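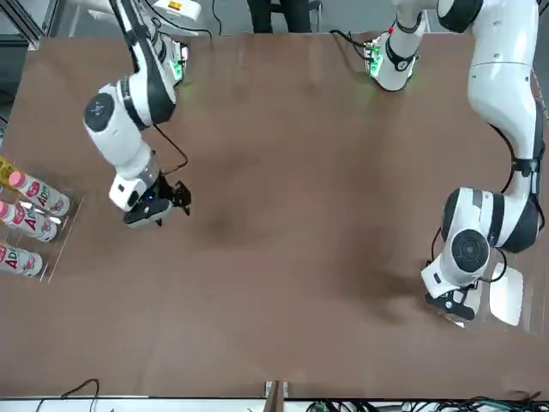 Figure 3. The two-arm cell with both grippers lowered toward the table. Bottles lie in the clear rack at the left edge, the flat white plate is near the right margin.

4. Software

4.1 How the pieces fit together

I'll go through our software in the order a command travels through it, which is also more or less the order in which I broke it. There are three processes. Minau is the planner, Joltero is the low-level controller that talks to both arms, and Cropper is the perception node that takes the picture from the fixed camera and turns it into a small list of objects on the table. They run on one desktop machine and pass messages over local sockets. We tried putting perception on a second machine early on and went back after a week, mostly on account of clock trouble that I didn't enjoy chasing.

One naming point before I confuse everybody. Throughout this paper "left" and "right" for the arms mean the robot's own left and right. The camera faces the other way, so the left arm shows up on the right side of Figure 3 and the right arm on the left side. I wrote the first version of the calibration code with this backwards, and so did Chenxi Liang, independently, in a different file. The two mistakes canceled for most of a month. After that we put a frame name on every single pose in the system, and Joltero now refuses any pose that arrives without one.

4.2 Perception

Cropper is deliberately small. It cuts the camera picture into fixed regions (the rack, the open middle of the table, the plate side) and runs a separate detector on each one. I know a single network over the whole view would be more fashionable! But the regions hardly ever change, the detectors are quick to retrain, and when something goes wrong we know which one to yell at.

The rack region gave us the most trouble. The rack is clear acrylic, and the bottles in it are on their sides, so what the detector gets is a stack of long white shapes with caps at one end, seen through and next to a material that bends the light a bit. The labels help a lot. The big red lettering on the white bottles is easy to lock onto, and we use it to get the long axis of the bottle. The cap then tells us which end is which. A bottle whose cap is outside the view gets an axis but no direction, and Cropper marks it as "half known." Minau is allowed to plan around a half known bottle but not to grasp it. The same rule covers the bottles at the very edge of the view, where we might get only a sliver of color.

The tabletop itself was supposed to be the easy part. It's matte and brown and mostly one color, and that's why we picked it. What I hadn't counted on was the arms' own shadows. With both grippers down near the surface there are soft dark patches in the middle of the table and toward the lower right of the camera view, and our first background model happily reported these as flat objects. Vira Levchenko fixed it with a trick I'm still fond of: we already know where the arms are, from the joint encoders, so we render a very crude shadow mask from the current joint angles and tell the detector to be more skeptical inside it. The mask is ugly. It's a few fat ellipses. It removed nearly all of the false objects anyway, and I never got around to making it prettier.

The plate has the opposite problem. It's white, flat and slightly see-through along its lower edge, so that edge tends to wander in the detections. We fit a rectangle to the three sides we trust and let the fourth one follow from the known size of the plate.

Then there's the stuff beyond the table. People stand behind the workspace all the time while we're running things, and the camera sees their legs past the far edge. Early versions of Cropper would spend a surprising amount of effort on somebody's black trousers. We now clip everything to the table outline, using four corners that Kyrylo Sydorenko measured by hand with a ruler, and we recheck that outline whenever the camera mount gets touched.

4.3 Planning

Minau gets the object list and a goal and produces a joint plan for both arms. By "joint plan" I mean one plan in the combined space, so the arms are never scheduled as two strangers who happen to share a table. We did try the strangers version. It's faster to compute and you can get decent results if the tasks stay on separate sides, but as soon as both grippers want the middle of the table you end up writing rule after rule about who waits for whom. I had 3 pages of those rules at one point and couldn't explain half of them.

The planner we ended up with is a fairly ordinary sampling-based one with a couple of local changes. First, we seed it with old plans. Minau keeps the last 100 successful plans and starts from the closest match, where "closest" is measured on gripper start and goal poses only. Second, we cost the cables. Both arms have cable on the outside: on the left arm a dark one is strapped along the upper links, and on the right arm a thin one loops from the wrist back up the arm. None of this is in the manufacturer's collision model. A plan can be perfectly collision-free on paper and still wind that wrist loop around something.

Modeling the cables properly would be a paper of its own, and I'm happy to let somebody else write it. What we do is much cheaper. Each cable gets a chain of spheres fixed to the link it hangs from, with the spheres made larger where the cable is free to sag. For the wrist loop we also add a cost on total wrist rotation since the start of the task, so the planner prefers to unwind when it gets the chance. Maksym Bondarchuk wanted a hard limit there and I wanted a soft one. We now have both, the hard one set far enough out that we rarely meet it.

The table is a box in the collision model, with another box for the rack, grown a little on all sides. The small wooden clamp on the near edge is in there too. It took me an embarrassingly long time to add it, because I'd stopped seeing it.

4.4 Control

Joltero runs the inner loop and knows nothing about bottles, plates or goals. It receives time-stamped waypoints for both arms, interpolates them, checks limits and sends the commands out. Both arms share one clock and one queue. If either arm falls behind, the whole queue stretches in time, so the slow arm never gets left out of a two-arm motion. This costs us some speed, but I'd make the same choice again.

Near the table we switch modes. Above a set height the arms are in plain position control. Below it, Joltero lowers the stiffness along the vertical direction and keeps it high in the other two, so that a fingertip which touches down a little early gives way a little. The grippers' fingers are short, and with both of them down close to the surface there isn't much room for error in the height estimate. The switch is blended over 70 milliseconds. When it was instant, you could hear it.

Hand-over between plans was the other part that needed real work. Minau often comes back with a new plan while the old one is still running, and simply swapping them makes the arms twitch. Joltero therefore accepts a new plan only from a point slightly in the future, and Minau has to start planning from where the arms will be at that point. If planning takes too long the point goes by, the plan is thrown away, and the arms coast to a stop at the end of the old one. We log each of these as a "missed bus" (Olga Frade's name for it, and it stuck). Reading the missed bus log turned out to be the fastest way of finding slow spots in the planner.

4.5 Tooling

I want to say something about the tooling, even though it's the kind of section that reviewers skip. Every run writes one log file with the camera pictures, the object list, the plans, the commands and the encoder readings, all on the same time base. A small viewer called Woltetti plays it back. You drag a slider and see the camera picture on one side and the planner's idea of the world on the other, cable spheres and all. Most of the bugs in this section were found by dragging that slider back and forth and swearing quietly.

Woltetti can also feed a recorded run back into Cropper or Minau, so we can change a detector and see what the planner would have done with the new object list. It can't tell us how the arms would have moved the bottles after that, of course. For anything past the first changed decision you need the real table. Still, as a check before a change goes in, it works well: we keep a fixed set of 100 recorded runs, and a change to perception or planning has to get through all of them without a crash or a pose in the wrong frame before it's allowed near the arms.

The set was frozen on May 22, 2018 and we've resisted adding to it, although I'd like a second set that has more odd lighting in it. The recordings were mostly made with the room lights on and it shows. We had a bad stretch in November when low sun came in across the table and the shadow mask, which only knows about the ceiling lights, was no use at all. For now the workaround is a blind. A proper fix would estimate the light direction from the arms' shadows themselves, since we know the shape of what's casting them, and Vira has a rough version of this running offline on the recorded pictures.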